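Moved our Turkel database to the new release on Monday. Notes for anyone planning the same – short version, it went fine.

The import took 21 minutes for 1,173 tables. Indexes were rebuilt after that, one schema at a time.
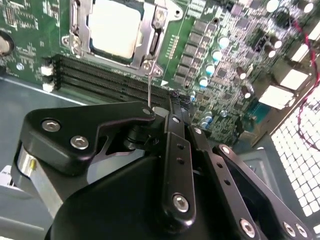

Memory settings were the part I got wrong. The new default cache size assumes a lot more RAM than our test box had. Empty memory slots like these are easy to fill. A bad config line took me all morning to find.

The Grukivside driver needs an update too. Old versions connect but drop any query with more than 125 parameters. 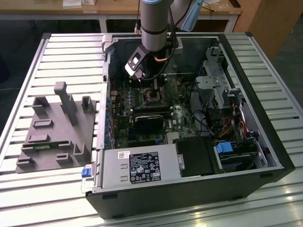 The fix is in the February build. Shaimaa Cherkaoui wrote the patch and a clear upgrade guide – read it first.

Backups next. I run a full dump at night and keep the log on a second machine. A plain desktop tower on its side with the panel off will do for restore tests.
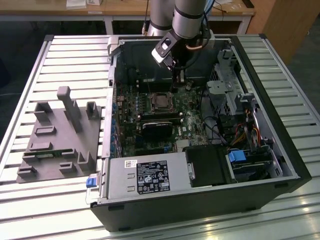 Restore scripts are in the Drillesel repo. They check row counts and print any mismatch. Mine run on a green board with a plain black heatsink, same sort of thing as this one, and that's enough for a nightly test.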